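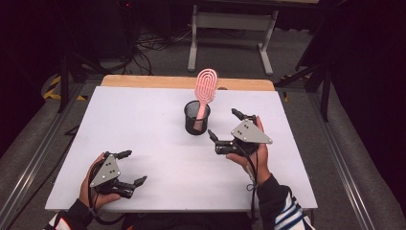 How often should the finger screws on a pair of hand-held grippers be checked?

At the start of every shift, and again any time a gripper gets dropped or knocked against the table. Use the small driver, go finger by finger, and stop when it's snug.

pinroller 7:40
That's what the old sheet for our table says, and I've been doing it that way since August. My question is about the left gripper on the same table. The opening reads 3 mm wider than the right one with both fully closed. I zeroed both before starting. The screws are tight. Anyone seen this?

hb_carver
Check the cable before anything else. If it pulls on the body when you turn your wrist, the reading can drift. We leave a loose loop behind the hand and tape it down at the table edge, not on the gripper.

pinroller
There is slack in it. I can turn my wrist all the way over and it doesn't pull. Same reading with my hand flat on the board.

Duct_and_Cover
Zero it again with the finger pads off. I'd bet one pad is seated crooked. The Skiltelon pads have a lip on the back and they go on wrong very easily.

MacLeod_bench
I don't agree with taking the pads off to zero. You zero with whatever you work with. Otherwise you are adding the pad thickness back in by hand, and the next person on the table won't know you did it.

Duct_and_Cover
I didn't say leave them off. Zero bare, look at the number, put the pads on, zero again. If the two sides match bare and don't match with pads, you found it. Takes two minutes.

MacLeod_bench
OK, as a test that's fine. I read it as the regular procedure.

Natnael Weldu
I look after the tables at Bronville. We had this on one unit and it was the plate. Two of the screws holding it had backed out a little and the plate was sitting at an angle, so the fingers never met square. You can't feel it by hand. Put a straightedge across the plate and look for light under it. Write down the closed count before you touch anything. Ours was 459 on the bad side and 448 on the good one.

hb_carver
Did you use threadlocker after?

Natnael Weldu
Yes, the weak kind, one drop per screw. Don't use the strong one, you will need to get that plate off again.

pinroller 11:15
Straightedge showed a gap at the rear corner. Two screws were loose, same as Natnael said. Tightened them, zeroed with pads on, and both sides now read the same closed. I ran 100 open and close cycles on each and neither moved.

Duct_and_Cover
So not the pads. Fine. I'd still look at them.

MacLeod_bench
Add the plate screws to your start of shift check. The Hidulero sheet only lists the finger screws.

pinroller
Added. I have no threadlocker here until the next order comes in, so I put a paint mark across each screw head for now - if the line breaks I'll know it moved.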